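KIDS EXPLAIN IT > Jobs & Money

What is a job interview?

So a grown-up wants a job. First they send in a form. Then, if the boss likes the form, they get asked in to talk. That talk is the interview. Simple!

Say the bus company in Plukcombe needs 4 new drivers. 400 people write in. Way too many to meet! So somebody reads all the forms and picks 60. Those 60 come in, one at a time, and sit down at a table with the people who do the hiring.
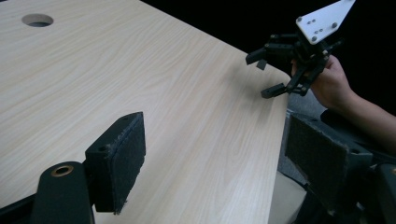 Issue 8

Then come the questions. Why do you want to drive a bus? What would you do if a passenger got lost? No tricks, mostly. The bosses write down the anwsers so they can compare later.

Can you ask questions back? Yes! Good idea too. What time does work start? How much is the pay? Do I get a uniform?

After that, waiting. Could be days, could be weeks. Then a letter or a phone call. Yes or no.

And if it's no? Sad, but it happens to loads of people. They try agian somewhere else, maybe the ferry office in Kovport.

Try it at home: pick a job, make up three questions, and interview your grandpa. Then swap.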